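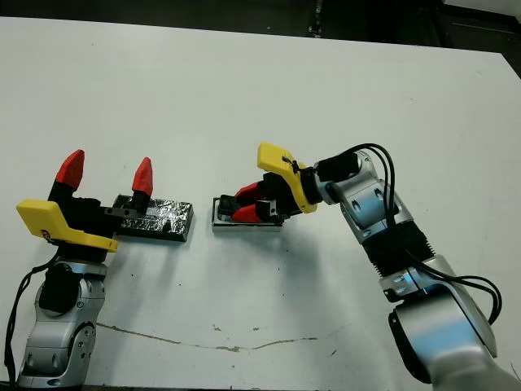

A silver arm and a yellow bracket at the white table.

Eirini Triantafyllou has played left back for Grornbridge long enough to remember when the club paid its players in bus fare and a hot supper, and she still laughs telling you about it. So when the club asked the whole squad to sign new, smaller contracts before the season, she took the papers home, made a pot of coffee and read every page (twice, she admits, and the bonus clause three times).

The sums are small by the standards of the big leagues. The average home gate last year was 2,254, which is a lovely noisy crowd on a cold November night but doesn't go far once the lights, the buses and the physio are paid for. Then Hendriks, the shirt sponsor, left in the spring, and there was a hole that pies and raffle tickets were never going to fill.
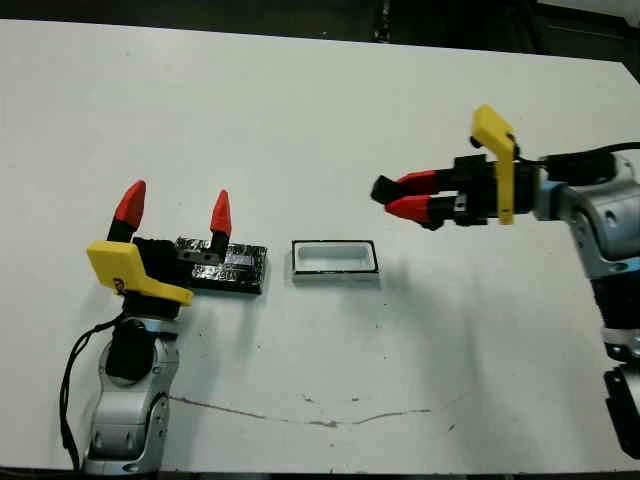

Did every player have to take the cut?
Only those on full contracts. The 7 players on part-time terms kept their old pay.

Talks went on for weeks, mostly in the away dressing room, with folding chairs and somebody's dog asleep by the door. The players wanted one thing above all, and that was a promise that the money would come back if the team went up. The board wanted to wait and see. You can understand both, I think, especially if you've ever tried to run a household on one and a half paychecks!

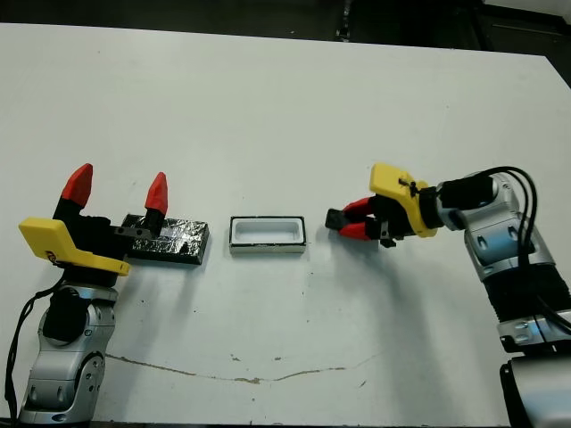

Two arms, one tabletop.

What finally moved things along was a new sponsor, Ciltero, signing for the sleeves, and a supporters' drive that brought in 166 new season tickets. The deal now says that full wages return after promotion, with $100 a head for each cup round won. Eirini signed first and went straight out to train in the rain.
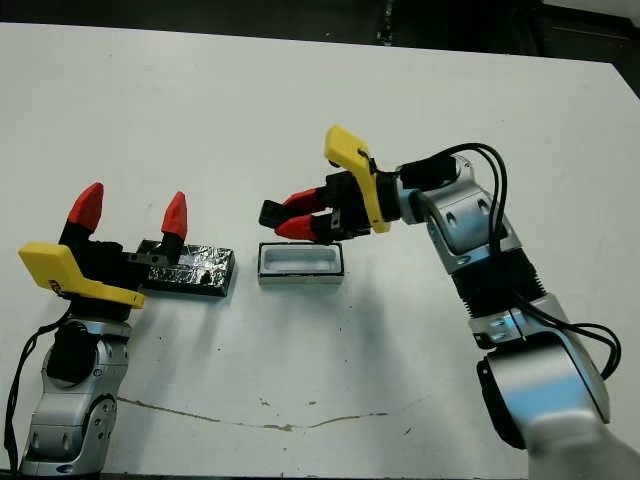
A first test against Roton

The season opens at home to Roton, who finished two places higher last year and have kept nearly all of their side. Eirini expects a hard, scrappy game, and she has already asked her mother to bring the good umbrella.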